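Student project report, Building Crafts, year 2
Eirini Xenos, Gradthorpe site

## 1. What the project was about

My project compared two ways of refitting loose skirting board in an old house: adhesive only, and adhesive with screws. The house is a terrace in Zustumcombe let out by Barredo, who agreed to let me work in two empty bedrooms during March.

The boards are softwood, painted many times, and the plaster behind them is lime on brick. The budget was £400 and I kept all the receipts in Appendix A.

Screws went in at the low setting to start with, then by hand for the last turn.

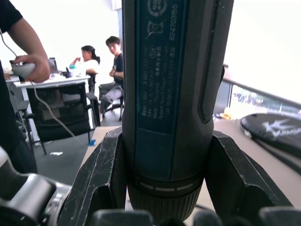

## 2. Method

1. Cut the paint line with a knife and ease the board off with a wide bar.
2. Scrape the back of the board and brush down the wall. Fill any hollow deeper than 7 mm and leave it overnight.
3. Mark the screw positions on masking tape. Keep the small tools together on one bench so that they stay off the floor.
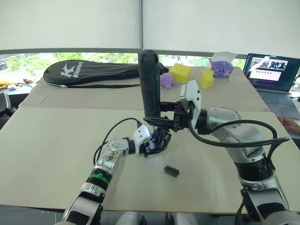
4. Apply Grultum adhesive in a zigzag. Press the board back and prop it from the opposite wall.
5. In the second bedroom only, drill, plug and screw through the marks. Fill the heads and sand when dry.

## 3. Results

I refitted 12 lengths, half by each method. After two weeks I pushed a feeler gauge behind the top edge of each one. The screwed boards had not moved. Two of the glued boards had opened up, both on the chimney wall where the plaster was worst.

Screwing took longer, mainly because of the plugs. Several holes landed in a mortar joint and had to be drilled again. 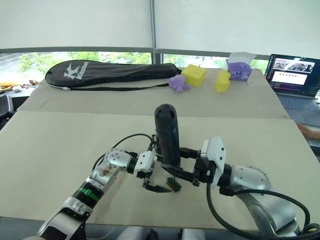 Fig. 3. Bench work.

The longest length was 1,506 mm and it had a bow in it. It needed an extra prop in the middle.

## 4. Problems

The first tube of adhesive skinned over before I had the board in place, so I did shorter runs after that. I also sanded one filled head too early and dragged the filler out.

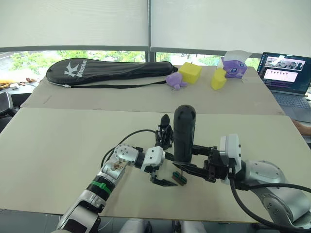
## 5. What I would change

I would test the plaster with a bradawl before choosing the method for each wall. Glue is fine on the sound walls and saves filling. On the chimney wall I would use screws every time, with longer plugs.

Appendix A: receipts
Appendix B: gauge readings by room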